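3.2 Sample and scoring of the trait questionnaire

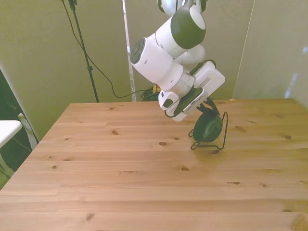
Figure 2. Robotic arm with a two-finger gripper above a wooden tabletop, with a pair of dark green over-ear headphones.

The Sarnau Trait Inventory was given in its short form, which keeps the 5 scales of the original but drops the items on leisure and family life. Respondents rated each statement from "does not fit me" to "fits me very well." We collected 3228 completed forms through the Tiller web portal. Of these, 998 came from people who agreed to fill in the same form a second time, and this smaller group is used for all of the stability figures in Section 4.

Forms were removed before scoring if the respondent gave the same answer to every item on two or more scales. The counts given above are those left after this step. We did not screen on completion time. Earlier work with the Tejada item pool set a lower limit on time, but that pool was given on paper in supervised sessions, and we had no good basis for carrying the limit over to a web form that people could leave and return to.

Scale scores are plain averages of the item ratings, with reversed items turned around first. We also computed weighted scores from a factor model. The two sets ranked respondents in nearly the same order on four of the scales. On the fifth, Caution, they differed more, mainly at the low end, where a few strongly worded items carry most of the weight. We report the plain averages throughout — they are what practitioners use, and they can be worked out by hand.

Type labels were assigned afterward. The Trudow system sorts people by their highest scale only, so a person whose top two scores are nearly tied gets the same label as a person with one clear peak. To see how much this matters, we marked a profile as "mixed" when the gap between its two highest scales was smaller than the standard error of that difference. Mixed profiles kept their label for the main analysis and were left out of a second run, reported in Table 3.

Scores were not adjusted for age or gender. Published norms for the long form exist, but they rest on the full item set and cannot be applied to the short form without a separate linking study. All comparisons below are therefore made within the present sample. Missing answers were replaced by the respondent's own average on the same scale, provided no more than one item on that scale was blank; otherwise the scale was treated as missing for that person.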